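Request 2385 - Replacement finger pads and spare units for handheld grippers
Queue: Equipment Planning and Purchasing
Requester: Rhydian Phillips, Field Collection
Assigned to: Meirion Wynne, Equipment Planning
Status: Pending quotation
Priority: Normal
Cost center: Toltness household program

Summary of request

Field Collection asks for approval to replace worn finger pads on the handheld grippers assigned to the Toltness household program, and for a decision on whether spare units should be bought in the same budget period. The request was first entered as a fault report (intermittent slipping on smooth packaging) and was moved to this queue when the local technician found no mechanical fault in the linkages.

Entry 1 - Rhydian Phillips

Operators report that small packaged goods slip during the lift. The problem is most frequent with sealed plastic wrappers and least frequent with cardboard. It has been reported on 4 units. The remaining units in the program are on the same pad type but have seen less use.

The following checks were completed before this ticket was opened:

Pivot bolts inspected and tightened to the setting in the service sheet. No change.
Finger alignment checked against the template. All units within limits.
Pads cleaned with the approved wipe and left to dry. Improvement for part of one session, after which slipping returned.
Pads exchanged between a heavily used unit and a lightly used unit. The slipping followed the pads.

On the basis of the last check, we consider the pads to be the cause. We request new pads for every unit in the program.

Entry 2 - Meirion Wynne

Thank you for the detailed checks. Please supply the following so that a purchase can be prepared:

The number of pads required, including a reserve.
The expected life of a pad in sessions, if known.
The kinds of item handled, so that the supplier can confirm the correct pad material.
Whether the spare units mentioned in the summary are a separate need or a consequence of the pad problem.

Please note that pads are charged to consumables and complete units to capital equipment. The two cannot be placed on a single order, although they may be discussed on this ticket.

Entry 3 - Rhydian Phillips

We require 62 pads. This covers a full change across the program and a reserve to be held at the Gestness store.

Pad life has not been recorded in the past. From the session log, the pads on the affected units were in use for 900 sessions before the first complaint. I would not treat this as a firm service life, as the log does not separate light tasks from heavy ones.

The spare units are a separate need. At present, when a unit is withdrawn for service, the operator has no replacement and the household visit has to be rebooked. The cost of those visits is carried by the program and does not appear in the equipment budget, so it is easily missed when spares are considered.

Entry 4 - Meirion Wynne

Quotations have been requested from Humphreys, who supplied the current pads, and from Surkex, who offer a softer compound in the same fitting. Humphreys replied first and can deliver within the present budget period, with shipping charged separately. Surkex have asked to see the working conditions before recommending a grade. Could Field Collection provide a picture of a typical household task, with the pads and the goods both in view?

Entry 5 - Rhydian Phillips

Picture attached. The task is the handling of packaged snacks at a shallow open box. The supplier should note the mix of wrappers and the satin cloth under the box. Our operators find that a box on smooth cloth can shift when a finger touches its side, and the grip is then lost for a reason unrelated to the pad. We would like the supplier's view on whether a softer grade would help in both cases.

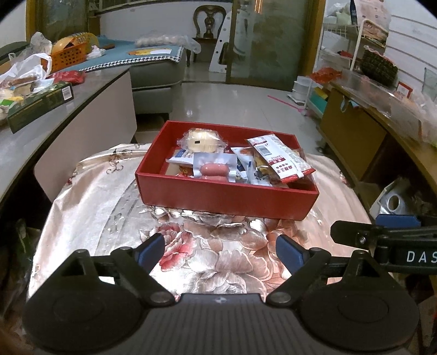
Attachment 1. Handheld gripper with dark blue finger pads, open in front of a red box of packaged snacks.

Entry 6 - Meirion Wynne

Attachment forwarded to Surkex. Their initial reply is that the softer grade should be suitable for sealed wrappers, but that it wears faster than the harder grade. They are willing to send a trial set at no charge, on condition that a record of sessions is returned to them.

The following is proposed:

Order the full quantity from Humphreys now, so that the affected units can return to service.
Fit the Surkex trial set to one unit and record the sessions by type of task.
Hold the decision on a permanent change of supplier until the November budget review.

With regard to spare units, a capital request must be entered on the standard form. Please include the number of visits rebooked and the cost of each - the review panel will not consider a request that gives only the purchase price.

Entry 7 - Rhydian Phillips

Agreed on all points. The capital form is in preparation and will quote this ticket. The session log has been given a new column for task type, and operators have been asked to complete it from their next visit.

Please confirm whether the worn pads are to be returned to Gestness or disposed of locally.

Entry 8 - Meirion Wynne

Worn pads are to be returned to Gestness in a labeled bag, marked with the unit they were removed from. The ticket will remain open until the Humphreys quotation has been countersigned and the Surkex trial set has been received.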